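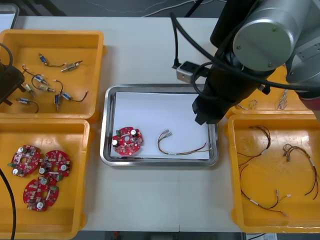

Hanan Khoury wrote to me last month that a demonstration with a fumble in it is a bad demonstration, and that he couldn't see why anyone would teach a robot to miss. He was answering a short note of mine on the Hararik trials, and he put it more politely than that, but it was the gist of a long and thoughtful letter, and I have been composing my reply in the car ever since. I thought I might as well write it down where other people can argue with it too.

The custom he was defending is an old and respectable one. You sit somebody down at the controls, they drive the arms through a task over and over, and afterward you go through the recordings and throw out the ones that went wrong. If the fingers closed on air, out it goes. If the operator dropped the part and had to go back for it, out it goes, even when the part ended up exactly where it belonged. What you have left is a tidy stack of smooth, confident motion, and you train your policy on that. I did it this way for years and I taught a good many students to do it this way, so please don't read any of this as scolding.

My quarrel is with what the tidy stack leaves the robot knowing. A policy trained by imitation learns what to do in situations like the ones it was shown. If every recording goes straight from the approach to the grasp to the lift, then the robot has never once been shown what the world looks like after a miss: the part nudged over a little, lying at some new angle, the fingers closed with nothing in them. It gets there on its own soon enough, because all of them miss sometimes, and then it has no idea where it is. I have watched a robot carry an imaginary capacitor across a table and set it down with great care. It would be funny if you hadn't spent the spring on it.

The Hararik study gave us a chance to put the question fairly, and Yae Minami deserves the credit for insisting that we do it before anybody got attached to an answer. We had 300 demonstrations of sorting small electrical parts out of trays, made by five operators. Thirty-one of those had a missed grasp and a second try that worked. Under our old rules all 31 would have been tossed. Yae trained one policy without them and another with them left in, missed grasp and all, and changed nothing else that she could think of.

On easy pickups you would have been hard put to tell the two apart. Both went to the part, both took hold of it, both put it down in the right place. I want to be plain about that, because Hanan's worry was that the robot would pick up the bad habit along with the good one and start missing on purpose, so to speak. We looked for that and didn't find it. The two missed their first grasp at very nearly the same rate.

Where they parted company was in what came next. The policy trained on the tidy set missed its first grasp 17 times during the April trials and recovered from five of those. The other one recovered from well over half of its misses. It would back off, open up, come in again from a slightly different side, and generally behave like a person looking for the end of the tape. I was fonder of that clumsy little second try than of anything else we recorded all year.

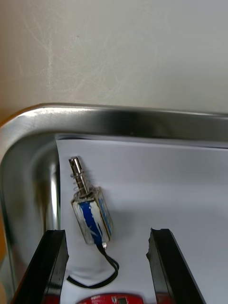

Parts with wires on them are where I feel most strongly about this, and I think they are where the smooth demonstration misleads us the most. A rigid block sits where you left it and has one shape. A solenoid comes with a lead, and the lead has opinions. When you have the fingers open and the solenoid still lying on the paper out ahead of them, its plunger pointing off up and to the left, you would think the only question was how to take hold of the body. But the black wire leaves the bottom end, makes a loop to the right, and then wanders back until it runs between the two fingers. So the approach has to reckon with the wire as well as the body, and with a loop that will be somewhere else the next time the part is set down. You can't show a learner every way a wire might lie. You can show it what a sensible person does when the first plan runs into trouble, and that seems to me to travel better from one tangle to the next than any number of perfect grasps.

Wire harnesses are worse, of course. They drag their neighbors along. I once saw an operator at Pleveo lift one harness and get a second one for free, look at the pair of them hanging there, lower both, wiggle, and come up with the one she wanted. That took her several seconds and it was the most useful thing in the whole session. It was also marked for deletion, under "operator error," by a younger and sterner me.

Now, Hanan had a second objection, and it's a better one than the first. He pointed out that a recording with a miss in it has two lessons folded together, the mistake and the mending of it, and that a learner has no way to know which of them you meant. He would rather have us collect recoveries by themselves: put the arm in a bad spot deliberately, start the recording there, and let the operator work out of it. That way the robot sees the rescue without seeing the blunder. I have a lot of sympathy for this. The people at Workari do something along those lines, and I would like to try it side by side with ours when we can get the hours.

My hesitation is that a staged mistake is a tidy thing, too. When I set the gripper down an inch to the wrong side and call that a miss, I've made the kind of miss I can imagine. The real ones are stranger. Fingers catch on the rim of a tray, or they pinch a wire and take it for the part. A part that was lying flat stands up on its end for no good reason. I wouldn't have thought to stage half of what our operators got themselves into, and I wouldn't have wanted to ask them to, because people who are told to fail on purpose do it in a wooden sort of way, like a child pretending to be asleep.

There is a middle road, and it's the one I would recommend to a group starting out this summer. Keep everything that ended well, however it got there. Have somebody go through and mark the moment of the miss and the moment the recovery begins, so that you can trim the blunder later if it turns out to hurt you. It's dull work — Yae did most of ours, with the radio on — but you only have to do it once, and you can't go back and mark what you have already thrown in the bin. Disk space is cheap next to an operator's afternoon.

And please say in the paper what you threw out. I read plenty of write-ups that tell me how many demonstrations went into training and never mention how many were made. If a third of them were dropped for being untidy, that's something I would like to know before I try to repeat the thing on my own bench. I went back to a report we put out on the old Haddad setup and discovered that I couldn't tell you the number myself. The discarded recordings are gone, and so is the sheet where I wrote down why.

I'll grant Hanan this much: 31 recordings is a small pile to hang an argument on, and one kind of task is only one kind of task. He may well run the same comparison on something stiffer and heavier and get a different answer, and if he does I hope he will send me the clips as well as the table. I would especially like the ugly ones.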